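Divley Publishes Folding Guideline for Sleeveless Garments

PLARNOW, 8 October 2023 – Divley, a supplier of textile handling procedures for laundries and rental services, today released Evis 11, a written guideline for laying out and folding sleeveless tops at a flat table.

The guideline covers tank tops, undershirts and sports vests with contrast trim. It specifies a light-colored, uncluttered work surface, a basket placed at the left of the table, and a fold sequence that starts at the upper corners of the garment. Armholes and neckline are aligned before the body panel is turned.

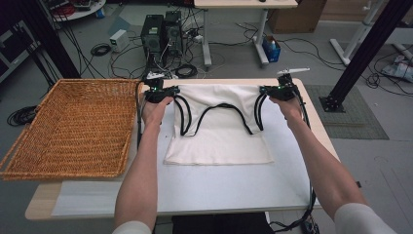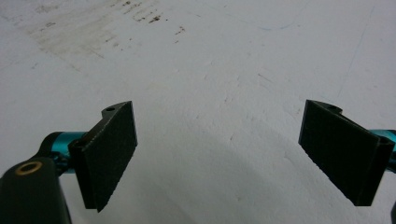

Piped edges are treated in a separate section. Piping is stiffer than the surrounding fabric and tends to pull the fold line off center, so Evis 11 calls for the trim to be flattened by hand first.

The sequence was checked in September on 2774 garments supplied by the linen service Abou Jaoude. The document runs to 76 pages, including fold diagrams and a table of finished dimensions by size.

"Sleeveless items have few straight edges to work from," said Vitória Loureiro, head of procedures at Divley. "The corners at the shoulder are the reference."

Evis 11 is available to Divley customers on request. The first printing is 1000 copies.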